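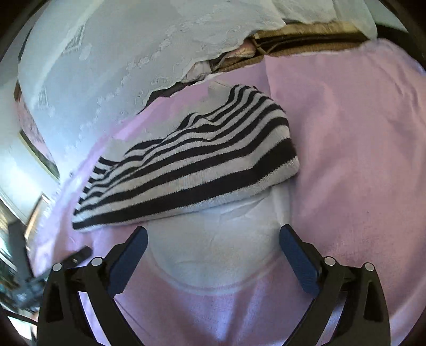

The Rollstead Folding Club is a student robotics club at the Vosbridge community school, known around town mostly for its long and patient effort to teach a machine to fold clothes. It was started by Yamuna Warrier, a math teacher, together with two of her students, Lucrezia Mazza and Remo Marino, and it takes its name from the street where the first meetings were held, in the front room of the Warrier family home.

History

The club began as a small homework group that met in February to build line-following cars, and it might well have stayed that way if Mazza had not brought in a bag of her family's clean laundry one afternoon and asked whether a robot could deal with it. The members took the question seriously (more seriously than she had meant it, by her own account in the school paper), and by the end of that term the cars had gone back into the cupboard. Membership has since grown to 52, with pupils from every grade and a handful of parents who like to sit in.

Activities

Most of the club's time goes into recording people as they handle clothes with hand-held grippers. The member squeezes the handle, the two padded fingers close, and a small camera on the tool keeps a record of everything that happens in front of it. Each recording is called a "fold," even when the garment ends up in a heap, and the yearly log kept by Ileana Barbu listed 323 of them in its most recent edition. The recordings are used to train Doris, the club's tabletop robot, which wears the same kind of fingers as the hand-held tools.

Sessions are held in ordinary homes as often as in the school workshop, on beds and sofas and kitchen tables, and members are encouraged to use whatever is in the drawer. Knitwear has a special place in club lore. It stretches, it bunches up, and its edges love to curl under, so new members are usually given a T-shirt first and are allowed to move on to sweaters once they have the feel of the handle.

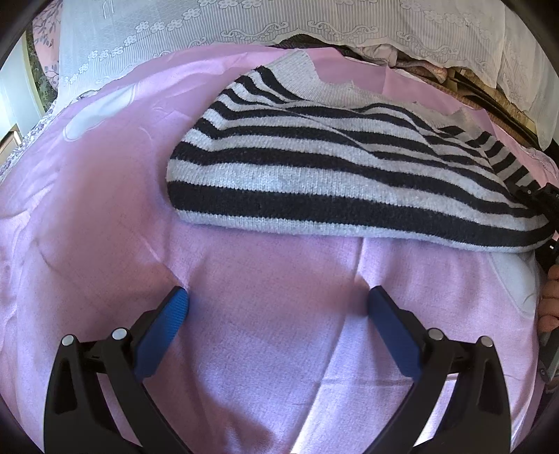

A striped knit garment on a pink sheet during a session with the hand-held grippers.

The Pinto Evening

Once a year the club invites families to the Pinto, the old dance hall in Vosbridge, where Doris is set to work on a basket of clothes supplied by the audience. There are 3 rounds, the last of them given over entirely to socks, and a good deal of cheering. Aparecida Vieira, a former member, has judged the evening for several years and awards a ribbon for the neatest pile, which may go to a robot or to a person.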